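Does Trurnthorpe need another gift shop?

Whenever a unit falls empty on our high street, somebody proposes filling it with a small independent shop, and everyone nods. I used to nod too. Then I helped keep the books at one for four years and stopped.

The sums are dull. Rent on the old Šimek unit is £1,129 a month before rates. A card that sells for £4 leaves the shopkeeper less than half, and you need a great many cards. Party goods do better, but Jutach sells them by post at prices no corner shop can match, and its parcels arrive in 20 hours.

The council's answer is a starter grant lasting 16 weeks. I have yet to hear what is meant to happen in week 17. The Hitasura report, which everyone quotes and few seem to have read, counts openings and says very little on closures.

I'd like to be wrong. I buy my candles and ribbon in town and will go on doing so. But affection doesn't pay a quarter's rent, and I wish the people handing out the grants would say so before someone signs a lease. 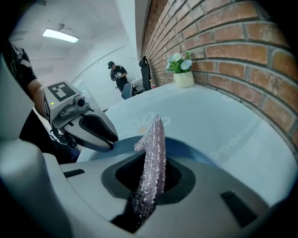
Pale pink and plenty of glitter.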